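Galden tightens rules on sidewalk seating

Restaurants and cafes in Galden will have to reapply for outdoor seating permits under a revised ordinance approved by the city council on Tuesday. The measure passed 5-2 and takes effect in November.

The ordinance replaces the temporary seating program, under which 167 businesses now hold permits. Those permits will expire when the new rules begin. Applications already in progress will be converted to the new form at no charge.

Under the revised text, each seating area must leave a clear walking path at least 8 feet wide on commercial blocks and 6 feet wide on side streets. The path is measured from the outermost edge of any chair in its pulled-out position to the nearest fixed obstacle, including parking meters, tree guards and utility poles. The earlier rules measured from the table edge, a method that inspectors said gave inconsistent results.

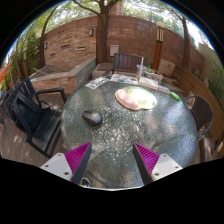
Furniture left outside overnight must be stacked or secured against wind. Umbrellas must have a base weight suited to their canopy size, according to a table attached to the ordinance. Heaters remain subject to a separate fire department permit.

The annual fee is set at $857 for areas of up to 200 square feet. Larger areas will be charged $1,444. Both amounts cover one inspection; a second visit following a failed inspection will be billed separately.

Wissam Dabbas, the city's permit manager, told the council that most current holders would meet the new path requirement by removing one row of seats or turning tables parallel to the building. He said the tightest locations are on Farah Street, where the sidewalk narrows near the transit stops.

Two council members voted against the measure, citing the cost to small operators. An amendment to phase in the fee over two years failed.

Applications must include a scaled drawing showing the position of all furniture, the building entrance and any curb ramps within 15 feet. Proof of liability insurance is also required. Drawings may be submitted on paper or through the city's online permit portal, which opens for seating applications next month. The permit office expects to complete each review within 20 business days.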